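Cable and Boxes: Keeping a Small Workbench in Order
Speaker notes, Natalina Mancuso
Reading time: 4 minutes

Opening

Good evening, and thank you for coming on a Thursday. My name is Natalina and I build small things at home, in a room which was before a pantry. I will speak slowly. If I say a word wrong, please raise your hand and I will try another word.

Tonight I talk about the bench itself. What stands on it, where the wires go, and what we put in boxes. I have 19 minutes and then we can have questions.

(Wait for the door to close. Drink water.)

The back board

My first advice is to put something plain behind your work. For a long time I had a shelf behind my bench, full of jars and paint, and I could never find the end of a thin wire against it. Then I took down the shelf and put up a panel. It cost me one afternoon. I still have marks on the wall from the old screws.

White is good for dark cables. If your wires are mostly light, choose a gray or a green. My sister has brown cork, and she likes it very much, but I find that small black screws disappear on it.

Do not be afraid to make holes in the panel. Every hole is a place for a clip or a hook later.

(Ask: who has a wall behind the bench, and who has a window? Let two or three people answer.)

Wires

Now the difficult part. Loose cable is what makes a bench look untidy, even when everything else is in its place. I used to tie all cables very tight, because I thought it was more clean. With a thing that has joints, this is a mistake. The cable must have enough length to follow the joint to the end of its travel, and a little more. So you will have loops, and you must accept the loops.

(Next slide. Leave it up until the part about boxes is finished.)

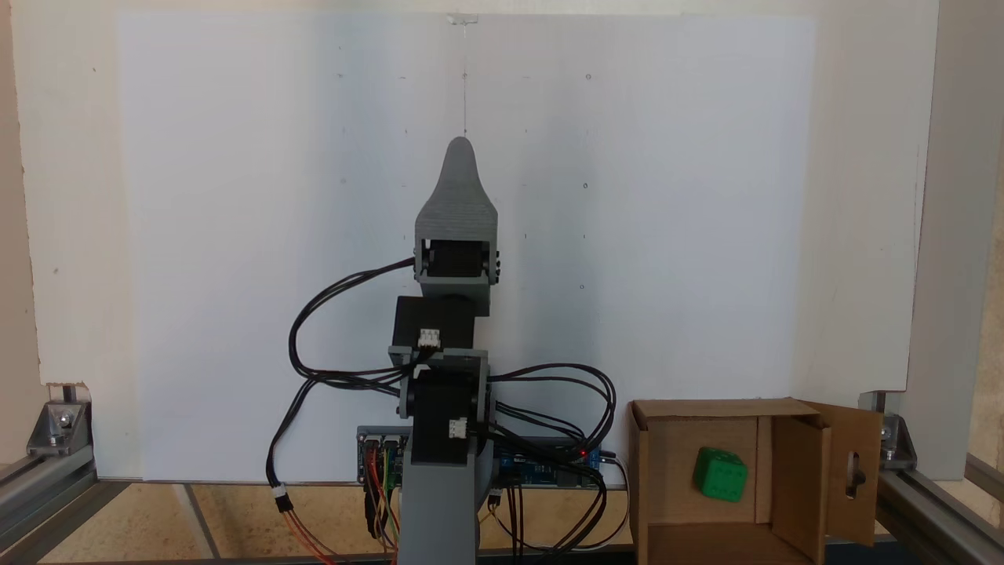 Black cables in wide loops around the printed arm, with the control board behind the base.

Please look at the loops on the left first. They go out quite far from the segments. For me this is a good size of loop for the bench, but you need free space at the side for it. Do not put your cup there.

Then look at the colors on the left end of the board. Red, orange, yellow and brown. When the jumper wires have different colors, you can write the order of them on a piece of paper and keep the paper in the drawer. I use the little Nosiseo notebook for this, one page for one board. I have now 52 pages, and some of them I cannot read anymore.

For plugs which hang down, I like a small label near the connector. Masking tape is enough. Write the label before you fold the tape, not after.

(If somebody asks about the printing: the faint lines across the tip are normal for this kind of part. You can sand them if they disturb you. I do not sand.)

Boxes

I am a big friend of the cardboard box. It is free, you can cut it with a kitchen knife, and when it is tired you put it in recycling. In the slide there is an open one on the right side, with a divider inside. The green die rests against the divider. A divider is very useful for small objects, they do not run from one corner to the other when you move the box.

To make a divider, measure the inside of the box and cut the cardboard 2 millimeters longer. Push it in. It will hold without glue. For a heavy content I use glue from Teslow, but any paper glue will do.

The flaps: you can cut them off, or fold them open to the outside. I fold them. In August I cut all the flaps from my boxes and then I had to move everything to the Cetuvwood fair, and could not close one of them. I drove with almost 100 screws on the floor of the car.

Before you go home

Choose one corner of your bench and start only with this corner. Take everything out, wipe it, and put back the things you touched this month. The other things can wait in a box with a name on it.

There are samples of dividers on the table next to the coats. Please take one. Bring back the scissors.

(Questions. If there are none, show how to fold the label.)

Related talks
Drawers That Close: Storage for Narrow Rooms
How I Label My Jars and Tins
A Lamp for the Evening Bench
Cutting Cardboard Straight

Notes by Natalina Mancuso | Contact | Copyright Mancuso | Back to top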